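Sticky film on an old table after oil soap, strip it or save it?

Posted in Furniture & Finishes, 2018-02-14

pamden_porch
So I picked up a long table at the Surdu flea market back in December, and I love it, and it is driving me up the wall. The seller told me it came out of a church hall and had been "oiled for years," and I think what he meant was that somebody wiped it down with oil soap every week and never rinsed it. The top feels tacky. If I leave a magazine on it overnight I have to peel it off in the morning, and once it took a bit of the cover with it. My forearms stick to it when I eat breakfast. It's gross.

What I've tried: warm water and dish soap (helped for a day), white vinegar and water (made the room smell like a salad, no real change), and a can of spray polish that my mother-in-law swears by (much worse, do not do this).

I don't know what the finish is. There's a shine to it in the spots where plates didn't go, and near the ends it goes dull and sort of gummy. When I scratch a dull bit with a fingernail I get brown gunk under the nail. Underneath, the wood is bare and dry and looks fine.

I really don't want to strip the whole thing if I can help it. I rent the upstairs of a house, there's no garage, and the only place I could work is the kitchen, with one window. Also I like the color! Is there any way to get the stickiness off and keep the brown? And if I do have to strip it, is there something I can use indoors in February without gassing myself and the people downstairs?

Budget is 102 dollars, which is what's left of my birthday money after the table. Thanks in advance, you all talked me through the radiator paint last year and it still looks great.

old_varnish_hand
Good news, I don't think you need to strip it, or at least not yet. What you're describing sounds like two problems on top of each other. One is wax, soap and polish, and that comes off. The other might be the finish itself going soft from years of hand grease and cleaner, and that doesn't come back once it's gone. You find out which you've got by cleaning it properly first.

Get a can of odorless mineral spirits. Even the odorless kind needs air, so open that window, put a fan in it blowing out, and turn off the pilot on the stove if it has one. Wear nitrile gloves. Wet a white rag (old T-shirt is perfect), wipe a patch the size of a dinner plate, and look at the rag. Yellow or tan is usually wax and polish, and you keep going with clean rags until they stay pretty much white. Please, please hang the rags flat outside to dry when you're done and don't ball them up in the trash. Oily rags can catch fire on their own, and I have seen the scorch mark on a porch floor to prove it.

When that patch has dried, press your palm on it. If it's smooth and doesn't grab, you're in luck, do the rest of the table the same way and you're finished for the price of a can and some rags.

If it still grabs, do one more test before you buy anything. Go to a corner of the apron where it won't show, and put a drop of denatured alcohol on it. Shellac gets soft and sticky in a minute or so. If it's shellac you can smooth the old finish out with alcohol and a pad, and you get to keep that brown you like. If the alcohol does nothing, it's more likely a varnish, and soft varnish has to come off, sorry.

On the color, be ready for it to look different under all that film. I had a matte brown top in mind when I started mine, softly shaded with no glare, a little lighter toward the middle and darker out in the corners the way the old ones get.

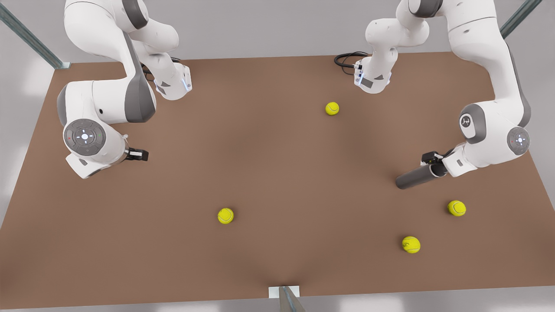

What to do if it has to be stripped

Use one of the citrus-type gel strippers. They're slow, but they're a lot easier to live with indoors than the old hardware store stuff. You still want the window and the fan and the gloves, and read the can all the way through, including the boring back part. Brush it on thick, lay plastic wrap over it so it doesn't dry out, and go to bed. Scrape in the morning with a plastic scraper with the corners rounded off. Then wipe down with whatever the can tells you to use, and let it sit a few days before you put anything on it.

Don't go at it with a sander while the gunk is still there. It loads up the paper in seconds (ask me how I know) and the heat just smears everything around. And if there's any chance there's old paint on it anywhere, test for lead first. The swabs are cheap.

For a new finish in a kitchen with one window, I'd do thin coats of wipe-on poly, satin. Sand very lightly between coats with 320. It'll take a couple of knocks, and breakfast won't hurt it. Wait a good long while before you put a tablecloth on, though. Dry to the touch and cured are two different things, and I've printed a nice gingham pattern into a top by getting impatient.

You'll come in under your 102 either way.

urnoron_kate
Seconding the mineral spirits, I did this on my grandmother's sideboard and went through 21 rags before one came up clean. TWENTY ONE. The color underneath was a shade lighter than I was used to and I sulked for a week and now I like it better.

One thing to add, once it's clean, quit with the soap! I use a barely damp cloth and then a dry one right behind it. If you miss the shine you can use a little paste wax, and I mean little, maybe twice a year. Buff it till your arm hurts.

Also there's a paint shop in Rernedham on the road out past the feed store that will look at a drawer or a leaf if you carry it in. They told me mine was shellac in two seconds flat and didn't charge me. If your table has a leaf, take that.

rustbelt_dad
just sand it. 80 grit, belt sander, done in an afternoon

pamden_porch
Okay, update! Did the dinner plate patch this morning with the fan going. First rag came up the color of strong tea, fourth one was pale yellow, and the patch isn't sticky AT ALL. I keep going over there to put my hand on it. Haven't tried the alcohol since it doesn't look like I need to. It has no leaf, so no trip to Rernedham, but I wrote the shop down for the dresser.

Not doing the belt sander, rustbelt, I have neighbors. Going out for more rags.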